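Lavstead Walking Routes
Second progress report to the Griditz Fund
Prepared by Evangelia Makris, project coordinator
6/12/23

1. Where we are now

Since our first report we have finished the marking of two routes from the four that were promised. The River Route is open since the beginning of May and the School Hill Route was opened two weeks later. The Market Route is marked on the ground but the signs are not yet printed. The fourth one, Wisach Lane, is delayed, and I explain this in section 4.

In May we had 86 people registered for the guided walks. I want to be careful with this number. It is the number of persons who filled in the form, and some of them came once only. Mr. Periklis Zervas, who leads most of the morning walks, keeps an attendance list on paper, and according to his list a usual morning group is much smaller than that. I will send the copied lists with the final report.

The evening group started slowly. We moved it one hour later after the participants asked for it, and now people who work in the town can come also.
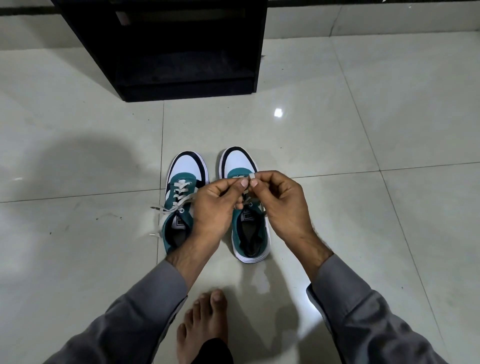 Why did we choose short routes and leave out the long one to the reservoir?

The longest route in the original plan crosses a road without a sidewalk, and the municipality could not tell us when a crossing will be built there. We divided the same distance between School Hill and the Market Route. Both can be walked in under an hour by a person who is not in a hurry, and both pass a bus stop, so a tired walker can go home from the middle.

2. Signs and benches

The printed signs for the first two routes are in place. We ordered them from Rajput, who gave the lowest of the three offers and delivered one week later than agreed. Two signs came with the arrow in the wrong direction. They replaced them without cost, but for nine days walkers on School Hill were sent to the back of the bakery. We received one written complaint and several spoken ones.

Of the benches, four are installed and two wait for the concrete base. The place for the bench near the old pump was changed after a talk with the neighbor, who did not want people sitting below his bedroom window. The new place is better in the morning but has no shade after noon. We have asked for a tree. I do not have an answer yet.

3. Guided walks and the talk on safe walking

We held the talk on safe walking which was in the work plan under Activity 5. Mr. Pantelis Antoniadis, a physiotherapist, spoke for forty minutes and then answered questions for longer than that. The questions were mostly about knees, and a few were about dogs. The participants asked to have his advice in writing, and a two-page leaflet is now almost ready. The text below is the draft of the part on preparation, which I include so that the Fund can comment on it before printing.

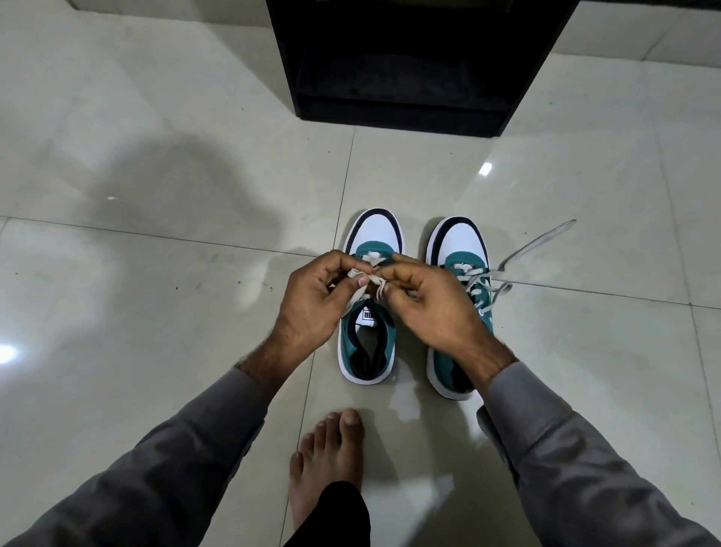 Before a walk, look at the route on the map and choose where you can stop if you need to. Drink some water at home and take a small bottle with you. Eat something light, but not immediately before you leave. If you take medicine in the morning, take it at the usual hour and do not wait until you return. Put your shoes on while you still have time, and tie both of them properly before you go out, the way the left sneaker is being tied in the photo; a pair with a thick rubber sole like this one is good enough for all of our routes, and no special boots are needed. On School Hill go down slower than you went up. If you feel dizzy, sit on the nearest bench and tell the walk leader.

The draft was read by Ms. Evdokia Mitsotakis-Vlachou from the health center. She asked us to make the letters bigger and to remove a paragraph about blood pressure, which she found too general to be useful. Both changes are made.

4. Delay at Wisach Lane

The part of Wisach Lane between the cemetery wall and the footbridge belongs to two owners. One of them signed the permission in the first month. The second lives abroad and our letters were returned to us. We have now a correct address, through his cousin, and a new letter was sent. If the permission does not come by the end of the summer, I propose to end the route at the cemetery gate and return by the same way. It would be shorter and less interesting, but it could be opened without any more cost.

The footbridge itself was inspected and is in good condition. The handrail on the left side needs paint.

5. Money

The signs cost 3000 euros in total, as in the budget. For the benches we planned 2000 euros and this will not be sufficient, since the price of the concrete work went up after our offer was made. We ask the permission of the Fund to move the missing amount from the line for printing, where we have savings. Mr. Sotiris Mavromatis, our accountant, has prepared the table with the old and the new amounts, and it is attached as a separate file. The total of the grant does not change.

There were 23 invoices in this period. All are paid except the last one from Rajput, which we hold until the signs for the Market Route arrive.

6. Next steps

Print and install the signs for the Market Route
Finish the two benches that wait for the concrete base
Print the leaflet, after comments from the Fund
Decide on Wisach Lane
Ask the participants by a short form which days and hours they prefer in winter

For the winter we would like also to try one indoor meeting each month when the weather is bad. The hall of the health center can be used without rent, but we must bring our own chairs.

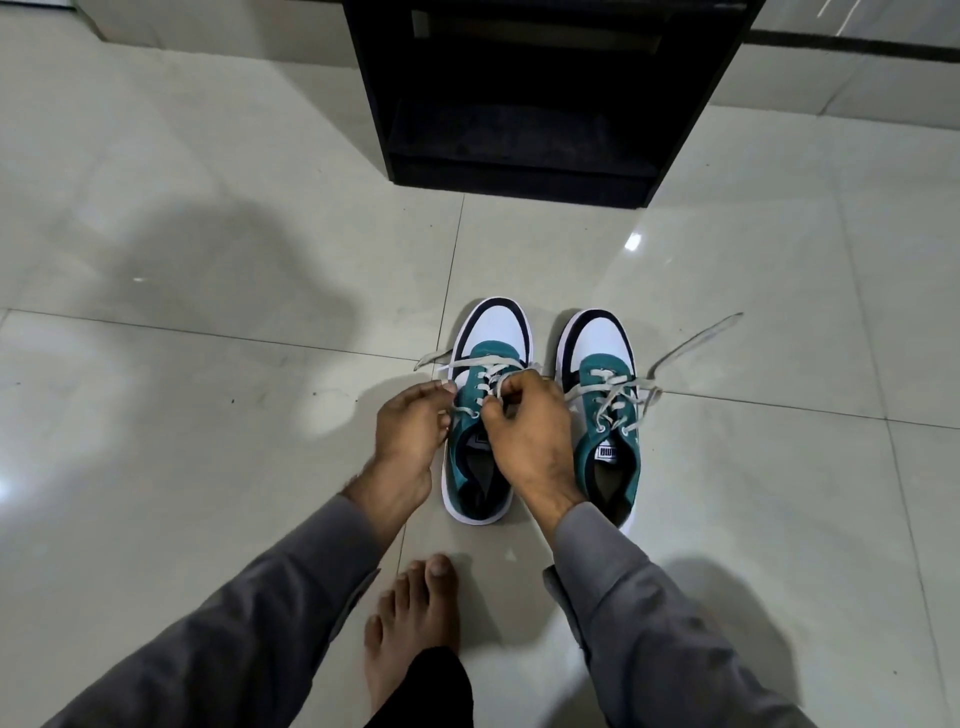
Lacing up on a tiled floor.

Comments on the leaflet draft can be sent to me directly. It would help us to receive them before the printer closes for his holiday in August.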